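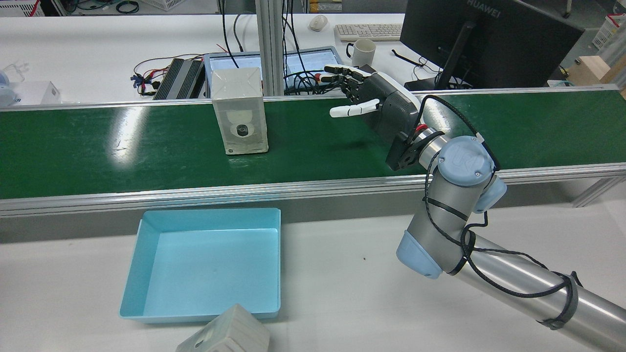
A translucent white box on a green conveyor belt, with a robotic hand reaching in from the right.

Vasylyna Hrytsenko is already dragging chairs when I get to Wirkow Yard, a little after eight in the morning. She waves me over, hands me two of them (orange, heavier than they look) and points at a patch of shade beside the old loading ramp. "Over there! It moves by ten, so we move with it."

That is pretty much how the whole place works. Wirkow Yard was a parking lot behind the Prirnlow bus station until two summers ago, and on most days it now has a long shared table, a stage made of shipping pallets, a lending library in a retired ticket booth and more potted mint than anyone can drink in tea. Hrytsenko runs it with a small arts group called Sirko, and she talks about it the way other people talk about a new baby.

"I came here to catch a bus," she says. "I had 35 minutes to wait and there was no place to sit. I sat on the curb with my sandwich, and then a woman sat down next to me with hers, and we talked until I missed the bus. So I thought, okay, what if there was a bench?"

The first bench went in that September. Sirko had permission for 14 days, and people kept using it, so they asked for more days, and then for a second bench, and then for the whole north end of the lot. Hrytsenko still has the original permit, folded into the back of her notebook, with a coffee ring on it.

I ask how she decides what goes where. She laughs and says she mostly watches. For the first month Sirko left all the chairs unattached and drew a little map every evening of where they had ended up. "People are so good at this. They put the chairs exactly where the wind doesn't go. We had planned the seating on the other side, next to the mural, very pretty, and it was like sitting in a tunnel."

The map habit stuck. There is one pinned inside the ticket booth for every week of the season, in different colored pencils, and I could happily have spent an hour with them. You can see the chess players creeping toward the water tap. You can see the afternoon somebody brought a trombone.

Not all of it has gone smoothly. The bus drivers were worried about losing their turning space, and Hrytsenko says they were right to be. The first layout pinched the exit badly, and Sirko had to pull back a whole row of planters. The drivers now have their own table near bay two, with a sunshade, and one of them grows tomatoes in the planters that were moved.

Then there was the Long Supper, which was meant to be a potluck for 120 neighbors. Some 2000 people came through before the lights went off. "We ran out of plates very fast," she says. "People went home and came back with plates. Their own plates, from their kitchens! I am still returning plates."

This year the budget is a bit better, and Sirko is spending most of it on ordinary things: lamps, a second tap, a ramp up to the stage, and pay for the musicians and the people who lead the workshops. The Sunflower Wall, a painted fence designed with kids from the Skilix after-school club, gets a fresh coat in the spring. There will be dancing again. There will be soup.

I ask what she would tell someone who has an empty lot and an idea. She thinks about it for so long that I start helping with the chairs again.

"Bring something to sit on," she says finally. "Sit there yourself, a lot, at different times. Bring food. And talk to the bus drivers first, please, before you buy the planters."

By then the shade has slid off the ramp and halfway to the booth, and a man with a newspaper is already carrying his chair after it.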